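Fevbridge Institute for Immunology: research update, August

A new paper from our malaria group is now open to read. It looks at how antibody levels change in adults who move away from areas where malaria is common. 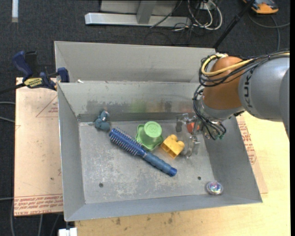 The study followed 100 adults, 50 of whom had left the Marino district before joining. Blood samples were taken at entry and again after 16 months.

Antibodies to two of the parasite proteins fell in those who had moved. Memory B cells for the same proteins were still found in most of them.

The work was carried out with the Roletti Clinic and paid for by the Vomus Fund.

Requests for the data tables should be sent to the group's office by 16:00 on working days.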